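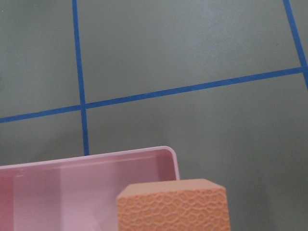
Moving your Zuronard saves to the new version

Hi again, everybody! Since the last newsletter my inbox has been nearly all one question, so I'm going to answer it properly and then go get some lunch. Yes, you can bring your old Zuronard saves into the new version. Yes, even the really old ones from the disc. No, you don't have to buy the game again if you got it from our store (please don't, two of you already did and I've refunded you both).

The new version came out in February, and it looks for saves in a different folder than the old one did. That's the whole problem. Your games are still sitting on your computer, the new version just isn't looking there. Start the new version once, get as far as the title screen, and quit. That makes it create its own folder, called Zuronard Saves, inside your Documents. Then find the old folder, which is just called Zuronard, and copy everything in it across. Copy, please, don't drag! If something goes wrong I want you to still have the originals.

When you start the game again you'll see a little "converting" message. Mine took 3 minutes with 33 saves in the list, and the bar sat at 100 percent for a good bit of that, so give it time. If you close the window halfway through, you'll have to delete the new folder and do it over.
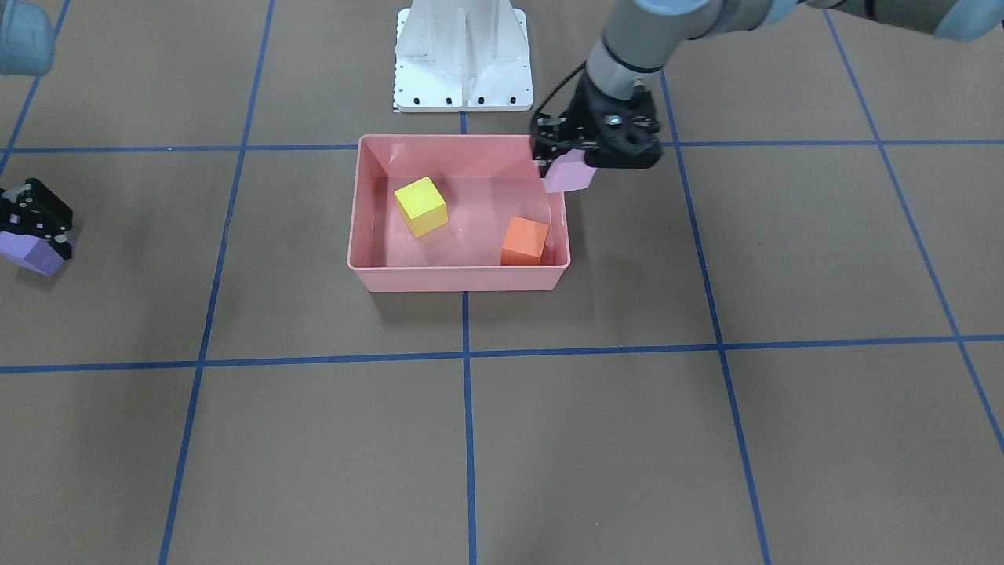
The one thing that doesn't come across perfectly is your satchel. In the old version the game only remembered which items you had, and in the new one it also remembers where you put them, so after converting, everything gets piled up in the first row and you'll want to spend a minute sorting it out. Think of the pink bin up there with the two cubes in it. The old save would just say "yellow cube, orange cube" and leave it at that. The new one would also know that the yellow one is over on the left and the orange one is tucked into the front corner on the right. None of your items are gone, I promise – they're just not where you left them.

This matters most in the Langlois chapter, where the order of the items in your satchel is part of the lighthouse puzzle. If you saved in the middle of that puzzle, the keeper will act like he's never met you. Walk out to the dock, walk back in, and talk to him again. He'll reset and you can set up the satchel from scratch. I had a long back-and-forth with Rimantas Raudsepp over this (hi Rimantas, thank you for sending all 5 of your save files!) and the dock trick worked on every one of them.

A few people have asked about Tondden as well. That one uses a completely different save system and there's no converter for it yet. The folks at Jarkitero tell me they'd like to do one, but they haven't given me a date, so I'm not giving you one either. Keep the old version installed if you're partway through.

If your saves still don't show up, write to the support address with your order number and the name of the folder you copied them from. A screenshot of that folder helps a lot. Please don't send the saves themselves until I ask – the mail server has been bouncing big attachments all week and I never see them.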